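Skamar sorting hall gets new metal bins in December

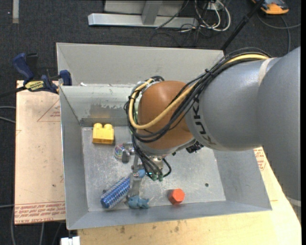

The Skamar sorting hall in Karkoria will replace its old gray metal bins in December, the company Ekine informed on its site. The hall receives mixed small goods, toy blocks among them, and last year 963 boxes passed through it.

"The walls are still good, but the floors have many scratches," said Hooman Shahbazi, who leads the hall. The new bins come from Mahmoudi and cost 2000 dollars each. Work in the hall will continue during the change.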